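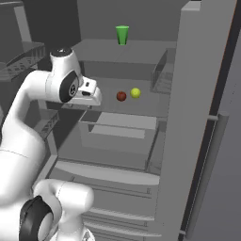 Image credit: Wusiline

Uton Vintage Racing Board > Mindinar Hillclimb in May

sangfan79
Anyone else doing Mindinar this year? I'm entered in the pre-war class, number 38, and I can't wait! Seven runs on the Monday if the rain stays away.

oilycuffs
I'm in. Not thrilled about the entry fee going up 40 bucks though.

sangfan79
Fair, but we get the paddock the night before – worth it to me.

oilycuffs
Disagree. I sleep in the truck anyway, and last year the line for scrutineering was a mess.

hairpin_lou
It was fine if you got there by 7. Is the Sang club bringing the blue roadster again? My kid loved that thing.

sangfan79
Yep, new head gasket and all!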